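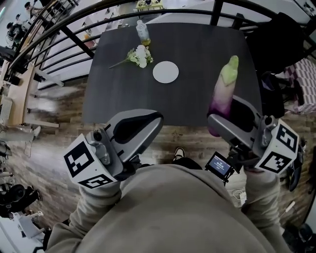

Hand-held grippers, one in each hand, at the edge of a table.

Law and Procedure for Reporters
Handout 3: Covering an arrest
Tutor: Lai-ching Tam
Revised 1/23/24

Read this before the seminar and bring your notes from the court visit.

An arrest is not a charge. Until someone is charged, write that a person "has been arrested on suspicion of" the offence. Do not write "arrested for". Proceedings become active at the moment of arrest, and from then on the strict liability rule on contempt applies.

What you can normally report at this stage:
The time and place of the arrest
The age and sex of the person held
The offence they are suspected of
Any appeal for witnesses

Leave out previous convictions. Leave out the name too unless the news desk has taken legal advice - a suspect usually has a reasonable expectation of privacy before charge.

Footage from the public needs care. Find out who filmed it and get permission in writing. If identification may be an issue at trial, a clear view of the face can be contempt.

Exercise
Chun-yin Au's draft on the Carnbridge arrest is on page 22 of the reader. Mark every phrase that assumes guilt, then rewrite the first 2 paragraphs. Work in pairs. The July paper had a question very like it.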